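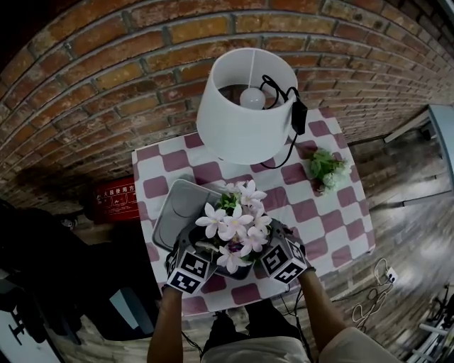
Wendell Delacroix still gets mail about a word processor that stopped being sold before some of his customers were born. Most of it is polite. A few people want to know if he will bring the program back, and one man in Trujillo writes every spring to ask for a new printer driver.

Delacroix does not plan to bring it back. What he does instead is open the files.

The program was called Gokoter. It ran on DOS and later, not very well, on Windows 3.1. It had a small following among court reporters, church offices and people who wrote long family histories, mainly because it could handle footnotes on a machine with very little memory. Delacroix joined the company that made it as a support technician and stayed until the phones were turned off. He now runs Gestance, a one-man business that converts old Gokoter documents into formats a current computer can read.

"I thought it would last a summer," he said. "I figured there were maybe a couple hundred people who cared, and I'd get them taken care of and go find a job."

That was a long time ago. Last year he converted 1,916 disks.

We spoke by phone on a Thursday morning, before the mail came. He talks slowly and stops to look things up when he isn't sure. Twice he put the receiver down and went to check a manual.

Asked why the files are so hard to open, he said the format changed more often than the version numbers did. The developers had a habit of adjusting how the program stored tabs and accents between one batch of disks and the next, without telling anyone in support. He has found 76 variations so far. Some differ by one byte.

"Version 3.2 is five different things," he said. "You can have two people who bought 3.2 the same month at the same store and their files don't match. We used to tell callers they'd made a mistake. I feel bad about that now."

The last owner of the software was a company called Mokham, which bought it for the customer list and shut it down a year and a half later. Delacroix asked for the source code when he was let go. He was told it had been lost in a move. He believes that, he said, having seen the move.

So he worked the format out by hand. He would type a short document on an old machine, save it, print out the bytes, change one thing and do it again. Bold took him an afternoon. Footnotes took most of a winter, as the program kept them in a separate block at the end of the file and pointed to them with numbers that started over every 400 lines. If a user had deleted a footnote and then put it back, the numbers could point to the wrong place.

"The program knew how to fix that when it loaded," he said. "It just never wrote the fix down. So my converter has to make the same guess it made."

The converter itself is written in C. It has no window and no buttons. It reads a folder, writes another folder, and leaves a text file listing anything it did not understand. Delacroix reads every one of those lists himself before he sends the work back. He has been told he could put the whole thing on a website and let people upload their files, and he has thought about it.

"The trouble is they don't have files," he said. "They have a shoebox. They have a disk with a label that says TAXES and it's somebody's novel. A website doesn't help them."

He charges by the disk, and there is a flat price of $139 for a box, whatever is in it. He does not charge for disks he cannot read. Mold is the usual problem, followed by disks that were formatted over. He has a stack of drives that he keeps going with parts from other drives, and he cleans the heads after each job.

I asked whether he reads the documents. He said he tries not to, but that he has to look at enough of each one to see that it came out right. He checks the first page, the last page and any page with a table.

"I've read the first page of a lot of books," he said. "I couldn't tell you how any of them come out. Well, I could, I read the last page too."

The court reporters were his best customers in the early years and have mostly dropped off. Families are now the larger part of the work. Somebody dies, the house gets cleaned out, and there are disks in a desk. Often the person calling does not know what Gokoter was and found Gestance by searching for the three-letter file extension.

He tells them not to put the disks in anything before they mail them. A cheap USB floppy drive will often read the disk once and then damage it, he said, and Windows will sometimes offer to format a disk it does not recognize. People click yes.

"It asks like it's doing you a favor," he said.

His opinion of current software is mixed. He uses a recent laptop for email and billing and has no complaints about it. He is less comfortable with programs that keep documents on somebody else's servers and save them in a form the user never sees. With Gokoter, he said, a person at least had the disk. When the company closed, the disk was still in the drawer, and somebody with enough patience could work out what was on it.

"Say one of these outfits closes and the file was only ever in their building," he said. "What do they mail me?"

He recommends that anyone with writing they care about save a plain text copy once a year, somewhere they can find it. The formatting will be lost. He does not think most people will miss it, though he made an exception for footnotes.

The question of what happens to the converter later on is one he has put off. He has published his notes on the format, all 76 variations, with sample files for most of them. The code is not published. He said it works but he would be embarrassed for anyone to see it, and he would like to clean it up first. He has been saying so for six years.

In May he plans to take two weeks off and go through the list of unknown codes that has built up since he last updated the program. There is one he has seen on only three disks, all from the same office. It sits in front of certain paragraphs and seems to do nothing. He has tried removing it and the page looks the same.

"It did something for somebody," he said. "I'd like to know what."

The mail had come by then, and he had two boxes to open.

Get our weekly newsletter on old and new software. Enter your email address to subscribe. You can unsubscribe at any time.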